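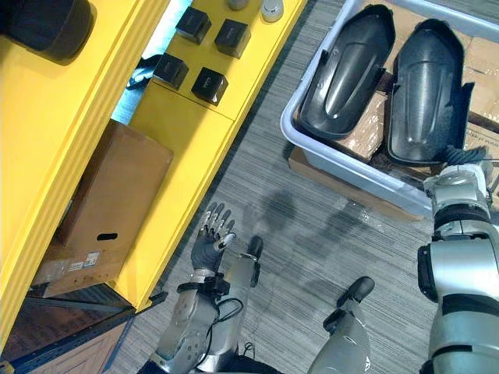 Zondum held on for a 3-1 win over Koo in the second leg of their volleyball semifinal and will play Holteck for the title in April.

Koo took the opening set behind strong serving from Ha-neul Gil, but the visitors had trouble passing the ball after that and never led by more than a point in the second. Zondum closed out the next two sets with better blocking at the net. Captain Eun-seong Ok scored the final point on a cross-court hit after a long rally.

"We were slow at the start and they made us pay for it," Ok said. "Once we got our serves in, we could set up the block and play our own game."

Gil left the court in the fourth set with a sore ankle and did not return. Koo said she would be checked by the team doctor before the third-place match against Cedus.

Attendance was about 3,000, the largest home crowd of the season for Zondum. The club has set aside 1,000 tickets for the final for season ticket holders, with the rest going on sale at the arena box office. Doors for the final open at 4 p.m.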